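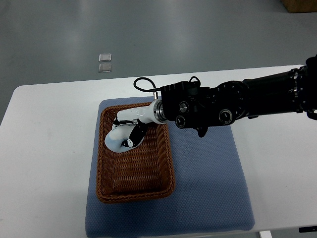 Give me the slow demo

Open day at Bendstead, May, a little after two. 29 of us in a room that wanted maybe half that. Coffee gone already. And what I keep thinking about on the train home is a wicker basket.

Every other firm there had a show. Brarier had the music and the lights and a big screen. An arm sorting colored blocks so fast you couldn't follow it. People clapped. I clapped. Then I tried to say what I had learned and came up with nothing much. Colored blocks, same size, same spot, every time. Of course it's fast.

Then the Lencho table. Black arm, white gripper, a basket on a blue mat. No music. Etenesh Assefa running it, talking over her shoulder while she watched the fingers go down inside the weave. Slow. Painfully slow if you'd just come from the blocks. Two men behind me left.

Their loss. Wicker is a mean thing to hand a robot. Braided rim, sides that lean out, a texture that is never quite the same twice. You can't fake your way around that with lights. She missed tries, said so out loud, started over. 14 tries while I stood there, and she wrote down every one, the bad ones to.

Asnakech Zeleke, who came with me and buys equipment for a living, thought I was being sentimental. Her view: a buyer has 60 minutes and a budget, and a slow arm is a slow arm. Fair. But she also couldn't tell me what the fast one does when a block lands sideways. Neither could the guy in the Brarier shirt, I asked him twice.

So my argument, such as it is. Open days should make firms show the misses. Put the count on a board. Let visitors bring something from home, a sock, a bag of onions, whatever. 400 perfect picks of the same cube tells me about the cube.

Status had a booth too, didnt get to it. Line was out the door.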